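Polavine 衣類保管サポート
チケット 313
件名:赤のバスケットボール用ジャージが規定の大きさに畳めない、前面の文字に折り癖がつく
区分:畳み・収納
対象:BULLSの文字入りジャージ(赤、白の切り替えと縁取りあり)
保管場所:Marsden棟 2階
使用している畳み板:Litden 標準
使用しているケース:Trundard 浅型
状態:解決(経過観察の項目あり)

最初の連絡

月曜の朝、棚戻しの作業中に発生。赤のジャージを畳んでTrundardの浅型に入れると、蓋の右手前が浮いて留め具がかからない。同じ畳み方をしている無地のTシャツやポロシャツでは起きていない。押さえれば閉まるが、手を離してしばらくすると留め具が外れる。

もうひとつ、前回の保管から出したときに前面の文字の上に斜めの折り癖がついていた。文字は黒で白い縁がついている。折り癖は文字の途中を横切っていて、触るとそこだけ少し硬い。剥がれやひびは見当たらない。

畳み方は棚の横に貼ってある手順書のとおり。広げる、左右を内側に折る、裾から上げる、裏返して置く、の順で進めている。手順書は半袖シャツ用のもので、ジャージ用の手順書は手元にない。

希望は次のとおり。
蓋が閉まる畳み方を教えてほしい。
文字に折り目が乗らないようにしたい。
すでについた折り癖の直し方があれば知りたい。

受付からの確認

連絡ありがとうございます。確認したい点があります。

畳む前に、生地をどの向きで置いているか。
Litdenの板は差し込んだまま最後まで畳んでいるか、途中で抜いているか。
浮くのは毎回同じ角か。
ケースの中に仕切りや乾燥剤が入っているか。
洗ってから畳むまでにどのくらい置いているか。

蓋の浮きは、厚みの合計よりも厚みの偏りで起きることが多いです。白い切り替え部分に縁取りが縫いつけてある服は、縁取りが重なった箇所だけが高くなります。どこで重なっているか見たいので、広げた状態で一度手を止めて、縁取りの位置を確認してください。

作業側からの返答

向きは横。襟ぐりを左、裾を右にして台に置いている。台が横長で、縦に置くと裾が手前に垂れるため。

板は途中で抜いている。左右を折り終わった時点で抜き、裾を上げるときは手だけで折る。

浮くのは毎回右手前。仕切りは入れていない。乾燥剤は袋入りのものを底に敷いている。袋の位置は決めておらず、入れた人が適当に置いている。

畳むのは乾燥が終わった翌日。触って湿り気がないことは確認している。

言われたとおり、台の上に横向きに広げて縁取りを見た。左下にあたる側の白い部分が赤い身頃の上に折れてかぶさっていて、縁取りの帯が身頃の上を斜めに通っている。文字も全部は出ておらず、斜めの折れの下に入っている字がある。折り癖の位置と方向が、この斜めの折れとだいたい合う。

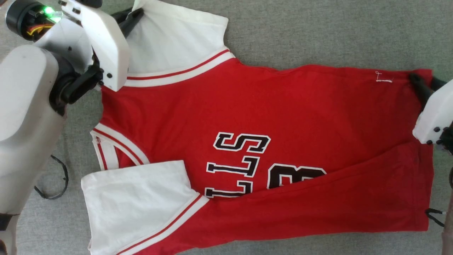 文字の入ったジャージは、裏返して洗った場合、裏返しのまま畳んで保管してよいですか。

短期間であれば問題ありません。長く置くときは表に返し、文字の面に薄紙を当ててから畳んでください。裏返しのままだと文字の面どうしが内側で向き合い、気温の高い時期に貼りつくことがあります。薄紙は文字より少し大きければ足ります。

切り分け 1:厚みの偏り

上の返答から、蓋の浮きについては縁取りの重なりを先に調べることにした。

手順書どおりに左右を折ると、左の肩の白い部分と右の肩の白い部分が中央寄りで重なる。それぞれに縁取りの帯がついているので、帯の上に帯が乗る。さらに裾を上げると、その上に裾の縫い代が来る。半袖シャツ用の手順書は縁取りのない服を前提に書いてあり、中央で重ねる幅が広い。ジャージではこの幅がそのまま高さになっている。

試したこと。手順書どおりに畳み、蓋をせずにケースに入れて横から見た。右手前が高い。ジャージの向きだけを変えて入れると、今度は左奥が高くなった。高い箇所はケースの側の問題ではなく、服と一緒に動いている。

次に乾燥剤の袋を抜いて同じことをした。浮きは小さくなったが、留め具はまだかからない。袋は原因の一部で、主な原因は縁取りの重なりと判断した。

袋については、底の中央に寝かせて置くことにする。角に置くと、そこだけ服が持ち上がる。

切り分け 2:文字の折り癖

折り癖は、畳む前の広げ方に原因がありそうだという話になった。

台に置いたとき、肩の白い部分が身頃の下や上に回り込むことがある。袖ぐりが大きく開いた服なので、持ち上げるときに片側だけつかむと、もう片側が自分の重さで内側に落ちる。そのまま台に下ろすと、落ちた側が身頃の上に斜めに乗る。見た目にはだいたい平らなので、気づかずに畳み始めてしまう。

作業側に確認したところ、広げるときは襟ぐりと裾の端をつかんで左右に引き、平らになったら畳み始めているとのことだった。引くと横のしわは消えるが、斜めの折れは引いた方向に沿って伸びるだけで、消えない。かえって筋がはっきりする。引っ張る前に、折れた部分をめくって戻す工程が要る。

作業側からの補足。めくって戻すのはやってみた。ただ、台の表面が布張りで、生地が少し引っかかる。戻したつもりでも、手を離すと縁取りの帯だけ元の位置に残ることがあった。

受付からの返答。布張りの台では、端だけをつまんで動かそうとすると帯が残ります。いったん身頃ごと浮かせて下ろし直すか、帯の下に手の甲を入れて送ってください。Litdenの板を身頃の下に差し込んでから直す方法もあります。板の上なら生地が滑ります。

切り分け 3:置き直しの手順

板を使う方法と、浮かせて下ろす方法の両方を試してもらった。

浮かせて下ろす方法。
両方の肩の縫い目をつまむ。袖ぐりの縁をつままない。
服全体を台から離し、裾が下に垂れるまで待つ。
裾を先に台につけ、肩を襟の側に送りながら下ろす。
身頃の中央を手のひらで一度だけなでる。

板を使う方法。
裾の側から板を差し込み、襟ぐりの手前で止める。
板の上で左右の縁取りを外に出す。
文字が全部見えているか確認する。
板は抜かずに、次の折りに進む。

作業側の感想は、浮かせるほうが早いが、台の横幅いっぱいに服を置くには慣れが要る、とのこと。板のほうは時間がかかるかわりに、文字の位置がずれない。文字入りの服だけ板の方法にして、無地の服は浮かせる方法でよいと回答した。

なお、浮かせて下ろす方法で失敗した例が届いている。服がまとまって台の上に乗っている。赤い身頃が山のように立ち上がり、縁取りのついた白い部分が右のほうで折れたまま台に乗った状態。こうなったら、そのまま端を引いて伸ばすのはやめて、最初からやり直す。山の頂点を持ち上げても、どこが肩かわからなくなるだけなので、先に縁取りの帯を探し、帯をたどって肩の縫い目を見つける。赤い細い線の入った帯が目印になる。

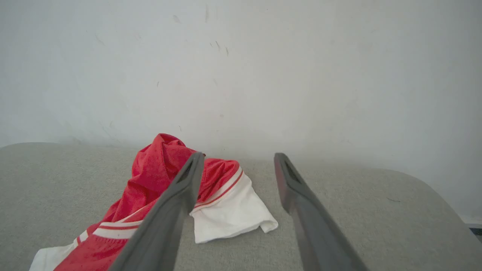 ジャージ用の畳み方(暫定版)

ここまでの結果をもとに、ジャージ用の手順を作った。半袖シャツ用の手順書の隣に貼って使う。畳み板はLitdenの標準で足りる。

1. 台の上を軽く払う。糸くずや砂粒があると、白い部分に押しつけられて跡が残る。

2. 前面を上にして、襟ぐりを左、裾を右に置く。台が縦に使える場所では、襟ぐりを奥、裾を手前にしてもよい。

3. 肩の白い部分を左右とも外に出す。身頃の上にも下にも折れ込んでいないこと。

4. 文字を端から端まで目で追う。途中で隠れている字があれば、3に戻る。

5. 裾のサイズタグを確認する。タグが起きていたら寝かせる。起きたまま畳むと、タグの角が前面に浮き出る。

6. 文字の上に薄紙を置く。紙の角が文字の上に来ないようにする。

7. 前面が下になるように、薄紙ごと裏返す。裏返すときは板を身頃の下に入れ、板で支えながら返す。紙がずれたら、もう一度表に返してやり直す。

8. 背面の中央に板を置き直す。

9. 片側を板の縁に沿って折る。折り目が縁取りの帯の真上に来ないよう、帯の外か内にずらす。

10. もう片側を同じように折る。左右の帯が重ならない位置で止める。重なりそうなときは、後から折るほうの幅を狭くする。左右の幅がそろわなくてもよい。

11. 裾を少しだけ折り上げ、続けて全体を二つに折る。手順書では裾を三つ折りにするが、ジャージでは三つ折りにしない。

12. 板を抜く。抜くときは襟の側を手で押さえる。

13. ケースに入れる前に、上から手のひらを置いて、高い箇所がないか触って確かめる。

寸法の目安を聞かれたので、測った値を記しておく。対象のジャージは、平らに置いた状態で身幅59センチ。浅型ケースの内側の深さは9センチ。この深さに二つ折りを重ねて入れるときは、襟の側を交互に向ける。同じ向きで重ねると、襟の厚みが片側に集まってまた蓋が浮く。

暫定版の試用結果

作業側で同じジャージを畳み直し、蓋を閉めて一晩置いた。翌朝の時点で留め具は外れていなかった。文字の上に新しい折り目はない。

いくつか報告が来ている。

7の裏返しで薄紙がずれやすい。文字の上に置いた紙が、返す途中で襟のほうに滑る。対処として、返したあとに背面から手を入れて紙の位置を直していたが、それでは手間が増える。先に裏返しておき、身頃の内側に紙を入れる方法も試したが、これは文字の面に紙が当たらないため意味がなかった。

対処の案。紙を置く前に、板を返して服の上からかぶせ、服と紙を板で押さえたまま返す。板が身頃より小さいので肩は垂れるが、返してから外に出せばよい。作業側で試したところ、紙はずれなかった。手順の7をこの方法に書き換える。

10の「後から折るほうの幅を狭くする」がわかりにくいという意見もあった。どのくらい狭くするのかが書いていないため。服によって肩の幅が違うので数値では書けない。「先に折った側の帯が見えたままになる幅」と書き直す。

13の触って確かめる工程は、力を入れて押す人がいたので「押さえつけない」と書き添える。

すでについた折り癖への対処

最初の連絡にあった、文字の上の斜めの折り癖について。

まず、服を平らに広げて、文字の面を上にして何も重ねずに置く。場所は直射日光の当たらないところ。丸一日置いて、筋が薄くなるか見る。作業側の報告では、置く前より目立たなくなったが、斜めから見るとまだわかる。

次の手段として、当て布をして裏側から低温のアイロンを軽く当てる方法がある。表から直接当ててはいけない。文字の表面が溶けたり、布の目が写ったりする。蒸気は使わない。アイロンを滑らせず、置いて離す。

ただし、文字の材質と洗濯表示を確認してから行うこと。表示が読めなくなっている服には当てない。今回の対象は、洗濯表示がかすれていて温度の記号が読み取れないとのことだったため、アイロンは見送った。平らに置いて様子を見る。

ハンガーにかけて伸ばす案も出た。肩の幅が広い服なので、細いハンガーだと肩の白い部分に跡がつく。短時間なら太いものにかけてもよいが、保管のためにかけたままにするのは避ける。重さで袖ぐりが伸びる。

色移りについての確認

途中で別の心配が出たので、ここに書いておく。

赤い生地と白い切り替えが接したまま長く置かれるので、白いほうに赤が移らないかという問い合わせだった。今のところ、白い部分に色移りは見つかっていないとのこと。

色移りは、湿り気が残ったまま重ねたときに起こりやすい。乾燥後に一晩置いてから畳んでいるのであれば、通常の保管で急に移ることは考えにくい。ただし梅雨の時期は、ケースを開けて中の湿り気を確かめる。乾燥剤の袋が膨らんで硬くなっていたら取り替える。

心配な場合は、文字に当てた薄紙とは別に、白い部分と赤い部分の間にも紙を挟む。紙は白い無地のものを使う。印刷のある紙や新聞紙は使わない。紙を増やすと厚みも増えるので、挟んだ後にもう一度、蓋が無理なく閉まるか見ること。

洗う段階では、赤の面積が大きい服は白い服と分ける。服の中に赤と白の両方がある場合は分けようがないので、水につけたまま放置しないこと、脱水が終わったらすぐに出すことを守る。

ケースの側の点検

蓋の留め具が外れる件で、念のためTrundardの浅型も見てもらった。

留め具の爪に欠けはなし。蓋に反りもなし。ケースに何も入れずに蓋をすると、四隅とも閉まる。右手前の爪だけ、ほかの爪に比べて少し動きが軽い。これまで無理に閉めていたことで緩んだ可能性はあるが、今は閉まっているので交換はしない。

蓋の上に別のケースを積んでいる棚では、下のケースの蓋が押さえられて、留め具が外れていても気づかない。棚戻しのときに、積んだ状態で見て終わりにせず、各ケースの留め具に触って確かめるよう手順に加えた。

棚の表示についても指摘があった。浅型の棚に「シャツ」とだけ書いてあり、文字入りの服も無地の服も同じ棚に入っている。文字入りの服を分けて「文字あり・薄紙」と表示することにした。表示の札は作業側で用意する。

手順書の変更点まとめ

半袖シャツ用の手順書はそのまま残す。縁取りのない無地の服に使う。

ジャージ用の手順書を新しく追加する。暫定版から変えたところは以下のとおり。

紙を当てて裏返す工程は、板をかぶせて押さえながら返す。
後から折る側の幅は、先に折った側の帯が見えたままになるところまで。
触って確かめる工程で押さえつけない。
乾燥剤は底の中央に寝かせる。
重ねるときは襟の側を交互に向ける。
服がまとまって落ちた場合は、端を引かずに縁取りの帯をたどって肩を探し、置き直す。

背番号が背面に入っている服については、背面にも折り目が乗らないようにする必要がある。暫定版は背面の中央に板を置くので、番号の幅が板より広いと番号の端で折ることになる。その場合は板を番号に合わせて広げるか、幅の広い板を使う。Litdenの標準で足りるかどうかは、該当する服が出てきたときに確かめる。今回は対象外とした。

その後のやりとり

作業側より。新しい手順書を棚の横に貼った。ジャージ以外で縁取りのある服にも使ってよいか。

受付より。使えます。確認するのは、縁取りどうしが重なっていないか、文字や柄の上に折り目が来ていないかの二点です。襟のついた服は、襟を立てたまま畳むと襟の形が崩れるので、先に襟を寝かせてください。

作業側より。薄紙は使い回してよいか。

受付より。しわが少なければ使えます。折れた角が文字に当たると、その形が写ることがあります。折れたもの、湿ったもの、色のついたものは捨ててください。

作業側より。急ぐときに薄紙なしで入れてもよいか。翌日にはまた出す予定の服がある。

受付より。一晩でしたら薄紙なしでもかまいません。その場合も4の確認は飛ばさないでください。折り癖は一晩でもつきます。

作業側より。板を使う方法に慣れてきたが、板を抜くときに襟が一緒に引き出されることがある。

受付より。抜く方向を変えてみてください。襟の側に抜くと襟が引きずられます。二つに折った輪のほうを手前に置き、口の開いている側からまっすぐ抜くと動きにくいです。板の縁に細かい傷があると生地が引っかかるので、指で縁をなぞって、ざらつく箇所がないかも見てください。

作業側より。縁に一か所ざらつきがあった。目の細かい紙やすりで落とした。引っかかりはなくなった。

経過観察の項目

文字の上の折り癖。平らに置いて保管中。次に確認するのは12月。薄くならない場合は、文字の材質を調べたうえで対処を決める。

右手前の留め具。次に外れたらケースを交換する。

白い部分への色移り。8週間後に薄紙を取り出し、紙に赤い色がついていないか見る。紙に色が出ていた場合は、服を別のケースに移して新しいチケットを立てる。

上の項目は棚の点検表に移したので、このチケットは解決として閉じる。再発した場合は、件名にチケット番号313を入れて連絡すること。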